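Asfaw Cedik 路跑计时套件使用评测

评测:Gyu-bin Yook
最后修改:10/21/22

先说用途。Cedik 是 Asfaw 做的一套被动式超高频计时设备,面向中小规模的路跑、越野跑和学校运动会,整套装在两只箱子里,由一台解码器、两组地垫天线、一组侧向天线、配套号码布芯片和桌面软件组成。厂家把它定位在手工计时和大型赛事租赁系统之间。我们俱乐部过去几年的比赛都是租设备,租的时候连人一起租,成绩也由对方出,赛后改一个名字要来回发几封邮件。今年改成自己买。评测依据是三月份的 Drurkirgate 河岸跑,外加赛前在停车场做的几轮空跑测试,以及赛后又陆续用过的两次训练赛。

不涉及的内容也先交代:越野场景没有测,自行车和铁人三项没有测,厂家宣传的多场地联网功能没有测。设备是俱乐部按目录价购买的,厂家事先不知道会有这篇文章。

比赛条件

Drurkirgate 河岸跑是往返赛道,起点和终点在同一道拱门下,折返点在河堤尽头,分五公里和十公里两个组别。十公里组跑两圈,因此终点线附近会出现一种对计时系统不太友好的情况:五公里组的人在冲刺,十公里组的人同时从旁边通过,进入第二圈。今年的实际起跑人数是743人,其中十公里组451人。起跑分两枪,间隔十分钟。

天气方面,早上有小雨,起跑后停了。地面是沥青,拱门下方有一段老的伸缩缝,地垫压在上面不平。这一点后面会再提到。

发令方式是人工喊令加按钮,按钮接在解码器的外部触发口上。芯片时间和枪声时间都出,名次按枪声时间排,个人成绩证书上两个都印。

设备组成与做工

解码器是一只带提手的硬壳箱,打开盖子后面板朝上。面板上有四个天线接口、一个触发口、一个网口、一个电源口和一块单色屏。接口用的是旋紧式接头,戴手套能拧,但公头的防尘帽是用一根细橡胶条连着的,我们用了三次,已经断了一根。屏幕在阳光直射下可以看清,字号偏小,显示的内容只有时间、电量、每路天线的读取计数和存储余量,没有菜单层级可言,设置项全部要从电脑上改。

按键有四个,行程很短,没有防误触设计。长按其中一个会清空本次会话的显示计数。存储里的记录不受影响,但第一次看到计数归零的时候会吓一跳。建议厂家给这个动作加一步确认。

地垫是三段拼接式,每段之间用插扣连接,展开以后覆盖整个拱门宽度。材料是橡胶,背面有防滑纹,两侧有斜坡收边。重量适中,一个人可以搬一段,两个人可以在五分钟之内铺好一组。天线埋在垫子里面,线从一侧出,出线位置做了加厚。铺在平整地面上没有翘边。铺在前面说到的伸缩缝上,中间一段会有轻微的拱起,跑者踩过去能感觉到。我们用宽胶带把前后两条边都压住了。

侧向天线是两块平板,装在三脚架上,作为终点线的备份。三脚架是普通摄影脚架的接口,这一点值得肯定,坏了随处能配。平板背面的锁紧旋钮没有刻度,角度靠目测,每次架设都要重新试。

芯片是贴在号码布背面的一次性标签,出厂已经编好码,编码和号码布号码一致。我们向厂家订了873张,含备用。号码布的纸质偏硬,四角打孔,淋了雨以后没有起毛。芯片上有一条泡棉隔层,作用是把标签和身体隔开,贴身穿湿衣服的时候读取率受影响较小。泡棉的粘合不够均匀,发号码布的时候已经有几张的隔层翘起来,我们用手按回去了。

关于主机

Cedik 的桌面软件叫 Molelia,需要一台电脑来跑。厂家给出的最低配置很宽松,近几年的办公电脑都能满足,但说明书里有一句话容易被忽略:软件默认把数据库写在系统盘,且每次收到一条读取就做一次同步写入。在机械硬盘上,这个写法会在读取高峰时造成明显的界面卡顿。
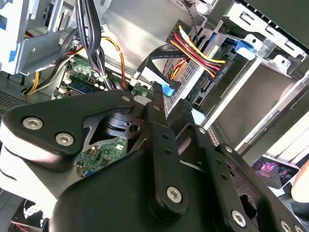 打开侧板的台式机机箱,内部元件。

我们先后在三种配置上跑过同一份回放数据。第一种是俱乐部办公室里的旧台式机,系统装在机械硬盘上;第二种是同一台机器,换成固态硬盘;第三种是一台普通笔记本。回放数据来自停车场测试,把读取密度人为压缩,模拟大批跑者同时过线。

旧台式机加机械硬盘的结果是:读取没有丢,解码器自己有存储,但屏幕上的名单比实际过线滞后,滞后随时间累积,高峰过去以后才慢慢追上。对于只在赛后出成绩的比赛,这没有影响。对于需要主持人现场念名字的比赛,这个功能基本不可用。换成固态硬盘之后滞后消失。笔记本的表现和第二种没有可以察觉的差别。

因此给出的建议很简单:电脑不用新,系统盘要用固态。如果手头只有机械硬盘,可以在软件的高级设置里把写入方式改成批量,代价是断电时最多会丢掉最后一批界面数据,需要从解码器里重新拉取。这个设置藏得很深,在“数据库”页的最下面,要先勾选“显示专家选项”才会出现。

网络方面,解码器和电脑之间用一根网线直连即可,也可以接路由器。地址是固定的,出厂写在箱盖内侧的标签上。电脑一侧需要手动配地址,软件不会代劳。我们遇到的唯一一次连接失败出在电脑自带的防火墙上,放行以后恢复。

Molelia 软件

安装过程没有什么可说的。首次启动要求输入许可码,许可码绑定解码器的序列号,和电脑无关,换电脑不用重新申请。这一点做得对。离线也能激活,只要解码器接在电脑上。

软件的结构是“赛事—组别—计时点—规则”四级。赛事下面建组别,组别下面指定经过哪些计时点、经过几次、每次之间的最短间隔。最短间隔这个参数很重要,它决定系统怎样区分“同一次过线的重复读取”和“下一圈的过线”。默认值偏小。我们的折返赛道上,十公里组第一圈过线之后,有人会在拱门旁边的饮水桌停下来,站的位置离地垫很近,侧向天线会一直读到他。如果间隔设得太短,系统会把他站着喝水的那段时间记成第二圈完赛。赛前用芯片在地垫旁边站着试了几次,确认了这个现象,最后把间隔设成十公里组最快选手不可能跑完一圈的时长,问题消失。

说明书对这个参数只写了一句“按需设置”。对于做过计时的人够用,对第一次接触的人不够。

选手名单通过表格文件导入,支持逗号分隔和制表符分隔。编码必须是带签名的统一码,否则中文和韩文姓名会乱码,且软件不给提示,直接把乱码存进去。我们第一次导入就中招,删掉重来。导入界面的字段对应是手动拖拉的,可以保存成模板,下次直接套用。重名没有特殊处理,靠号码区分。

分组名次、年龄组名次、团体成绩都可以自动算。年龄按比赛当天算还是按年底算,可以选。团体规则只支持“取前几名时间相加”这一种,不支持按积分。我们今年的团体奖刚好是时间相加,所以没有受影响,换成校际比赛那种积分制就要导出以后自己算。

成绩修改有完整的日志,谁在什么时候把哪一条改成了什么,都能查。改过的条目在列表里会有标记。取消资格要填原因,原因会印在成绩单的备注列里,这个默认行为需要注意。如果不想把原因公开,要在模板里把备注列去掉。

打印模板的编辑器是这个软件最弱的部分。只能拖动文本框,不能对齐到网格,字体一旦超出框的宽度就直接截断,长姓名在证书上会少一截。厂家的答复是下一版改。在那之前,只能把框拉到最宽,字号调小。

读取率

读取率是计时设备最核心的指标,也是厂家宣传页上数字最漂亮的一项。宣传页的条件没有写清楚,所以这里只说我们自己的数据。

比赛当天终点线设了两组接收:地垫为主,侧向天线为备。两组接在解码器的不同通道,数据分开记录,可以分别统计。743名起跑选手的完赛过线当中,主地垫漏读9人。这9人全部由侧向天线补到,没有需要人工录入的成绩。

赛后把漏读的人逐个查了一遍,比对终点录像。有几个是把号码布别在腰后面的,有一位在过线时用手臂压着号码布,还有的几个人肩并肩挤在地垫同一侧。其余的看不出原因。把号码布别在腰后在说明书里是明确禁止的,我们也在领物处贴了告示,效果有限。 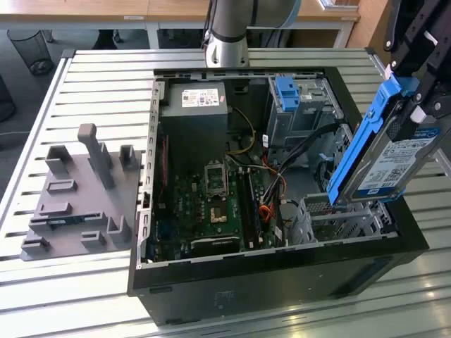
侧向天线单独使用时的表现比地垫差一些,漏读的人更多,且在人多的时候会读到还没有过线的人。原因在于侧向天线的波束较宽,三脚架只要稍微转一点角度,读取区就会向来人方向伸出去一截。软件取的是信号最强的那次读取作为过线时间,一定程度上修正了这个问题,但如果选手在线前停下来拍照,时间就会偏早。两组都有读取时系统默认以地垫为准,侧向数据只在地垫缺失时启用,这个默认值合理,没有必要改。

折返点用的是第二组地垫,没有配侧向备份。折返点只用来验证有没有跑完全程,不计入名次,所以要求可以放低。漏读的人数据上会显示“缺少计时点”,由裁判人工确认。折返点的解码器是向邻近俱乐部借的同型号机器,两台机器的数据在软件里合并。

芯片位置对读取率的影响,我们在停车场单独试过。号码布别在胸前,结果最好;别在大腿上次之;放在短裤口袋里,明显变差;放在腰包里并且腰包里有能量胶的铝箔包装,基本读不到。最后一种情况在实际比赛里并不少见,赛前说明会值得专门提一句。

时间同步

解码器内部有一个带温度补偿的时钟,同时带卫星授时接收。开机后在空旷处等待授时,屏幕右上角出现一个实心标记即表示已同步。在拱门下方,由于头顶有充气结构和金属支架,第一次授时花的时间比较长。把箱子挪到路边以后很快就好了,然后再搬回去,时钟会保持。

两台解码器之间的时间差,对折返点数据影响不大,但如果要出分段成绩就必须关心。我们在赛前把两台放在一起,用同一张芯片同时扫过两块地垫,比较读取时间,差值小到对路跑没有意义。赛后又做了一次,没有看到漂移。

发令按钮的触发时间记录在解码器里,作为一条特殊记录写入。按钮的线比较短,发令员必须站在箱子附近。我们用了一根延长线,自己焊的,没有出问题。厂家有无线版按钮,单独卖,没有买。

两枪分开发令时,软件要求把每一条触发记录手动指派给组别。指派错了可以改,改完全部成绩自动重算。第二枪的时候有人碰了一下按钮,多出来一条触发记录,赛后删掉即可。建议在赛后第一时间做这个核对,拖久了容易忘记哪一条是误触。

供电

解码器内置电池,可以边充边用。满电从早上布置一直用到收垫子,屏幕显示还剩一半以上。期间没有接外部电源。折返点那台因为是借来的旧机器,电池状态差一些,我们接了一只露营电源。

电量显示是五格的,没有百分比。剩两格的时候蜂鸣器会响一声,之后不再重复。在嘈杂的终点区,这一声大概率听不见。低电量应该同时在软件里弹出提示,目前没有。

充电器是专用的,接头不通用。备用充电器价格偏高,但考虑到丢了就没法用,还是建议买一只。

存储与备份

所有读取先写入解码器内部存储,再发给电脑。电脑断开不影响记录,重新连接后自动补传。我们故意在停车场测试中途拔掉网线,继续过了几十次芯片再插回去,数据完整。拔电脑电源的情况也试过,重启软件以后从断点继续。

解码器里的记录可以导出到优盘,格式是纯文本,每行一条,包含芯片码、天线通道、时间和信号强度。这份文件不依赖 Molelia,用任何表格软件都能打开。我个人认为这是整套设备最让人放心的地方。万一软件出问题,至少原始数据在手里。 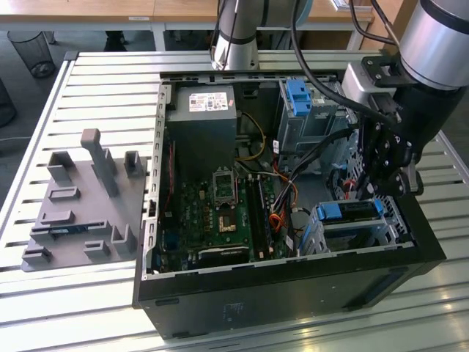 侧板拆下后的台式机:电源、主板与两条内存插槽。

软件的数据库也可以设置定时备份,目标目录可以指定到另一块硬盘或者优盘。默认是关闭的。打开以后,备份动作会在后台进行,界面没有卡顿。备份文件用时间命名,不会互相覆盖,也不会自动清理,用一个赛季以后需要手动删旧的。

恢复功能测试过一次,在另一台电脑上从备份文件还原,赛事设置、名单、读取记录和修改日志都在,打印模板不在。模板要单独导出。这个遗漏容易造成麻烦,比赛当天换电脑的时候发现证书模板没了,只能临时重做。说明书里没有提。

现场流程

布置的顺序按我们的经验应该是:先铺地垫,再接线,再开解码器,等授时,然后连电脑,最后用测试芯片从每一段地垫上各走一遍。每一段都要走到,因为插扣没有插到底的时候,那一段会整段不工作,而其余两段正常,屏幕上的总计数看不出来。赛前我们就抓到过一次,是中间那段的插扣。软件里可以打开分段信号图,看每一段的强度,检查时最好开着。

接线尽量从人流少的一侧走。接头处用防水袋包一下,虽然厂家标了防溅,但早上下雨的时候,我们还是在解码器上面撑了一把伞。箱盖打开状态下面板是露着的,盖上又看不到屏幕,透明的内盖会是很好的改进。

起跑时所有人从同一道拱门出发,地垫在短时间内要承受最高的读取密度。这一段的读取用于计算芯片时间,漏读的后果是该选手只有枪声时间。起跑漏读人数比终点多,集中在人群最密的前排两侧。前排选手本来就看重枪声时间,他们的名次没有受影响,但有一位选手赛后来信问为什么证书上两个时间一样,解释了一下。可以考虑起跑时把侧向天线也打开,我们当天为了省事没有开。

收设备比布置快。地垫要擦干再卷,湿着卷会有味道。箱子里的隔层是按出厂卷法切的海绵,卷得不紧就放不进去。

成绩发布

软件可以生成静态网页,上传到自己的网站即可,不需要厂家的服务器。厂家也有付费的云端发布,带手机查询和短信通知,按赛事收费。我们用的是静态网页,每隔几分钟自动生成一次,由笔记本上的同步工具传上去。终点区的手机信号在比赛高峰时很差,上传时断时续,但每次生成的都是完整文件,恢复以后自然更新。

网页样式朴素,表格可以按组别筛选,可以搜索号码和姓名。手机上看,列太多会横向滚动。模板是开放的,会一点网页制作就能改。我们删掉了年龄列,很多人不愿意公开。

正式成绩在赛后第二天发布,期间处理了几起申诉。有人换了号码布跑,有人报了十公里跑了五公里。后一种情况软件能自动检出,因为过线次数和折返点次数都不对,列在“异常”页里。异常页的排序逻辑看不懂,既不按号码也不按时间,好在条目不多。

和租赁服务的比较

租赁公司来的时候,俱乐部除了提供名单什么都不用管,这是最大的好处。自己操作 Cedik,比赛当天至少需要两个人专职负责:一个看解码器和地垫,一个看软件。看软件的那个人从起跑到最后一人完赛基本不能离开。另外赛前准备要多花两三个晚上,主要花在名单清理和规则设置上。

读取质量方面,过去租的主动式芯片几乎没有漏读,Cedik 靠主备两组天线达到了同样的最终结果,单看主地垫则有差距。主动式芯片要回收,每年都有人忘记还,要扣押金,一次性芯片免去了这件事。

费用方面,因为各地租价差别很大,这里不列具体数字。按我们一年的办赛次数,设备款要几个赛季才能收回。只办一场比赛的主办方没有购买的必要。

技术支持

赛前给 Asfaw 发过三次邮件,一次问防火墙,一次问最短间隔的设置,一次问模板截断的问题。前两次当天有回复,内容具体,附了截图。第三次隔了几天,答复是已登记。电话支持没有用过。说明书有中文版,翻译质量一般,“计时点”和“检查点”两个词混用,软件界面里也一样,需要对着英文版看才能确定指的是哪一个。

固件更新从优盘进行,解码器会在更新前检查电量。我们升级过一次,过程顺利,设置保留。升级说明里提到修正了侧向天线的一个增益问题,升级前后我们没有做对比,不评价。

优点

原始数据本地保存,格式公开。断网断电后的恢复可靠。许可跟着解码器走,换电脑方便。地垫平整、收边好,跑者踩过没有抱怨。电池够用。修改日志完整。

缺点

打印模板编辑器简陋,长姓名会被截断,模板不随数据库备份。默认的最短间隔不适合绕圈赛道。导入编码不对时没有提示。低电量提醒太弱。防尘帽连接条易断。机械硬盘上实时显示滞后,说明书没有讲清楚。团体成绩只支持一种算法。

适用对象

一年办几场以上、有人愿意花时间学软件的俱乐部和学校,可以考虑。赛道是绕圈或者折返、终点线有交叉人流的,务必配侧向天线,并提前做站立测试。人数规模和我们差不多的比赛,一台解码器足够;要出分段成绩,需要再加一台。如果起跑区很窄、所有人同时出发,起跑读取要做好漏一部分的心理准备,或者分批发枪。

只想在比赛当天省心的,继续租。

补充两条赛后训练赛的观察。第一,号码布芯片在第二次使用时仍可读取,厂家说是一次性,我们拿剩下没发出去的和回收的各一批混着用,回收的那批里有折痕的容易失效,平整的没有问题。正式比赛不要这样做。第二,夜间使用时解码器屏幕的背光会在一段时间后自动熄灭,按任意键恢复,但任意键里包括前面说的那个清零键,短按没有影响,长按有。我们后来在那个键上贴了一小块胶布。

评测所用固件为购买时的最新版升级一次之后的版本,软件为随机附带的版本。模板编辑器如有更新,会在本页修改相应段落。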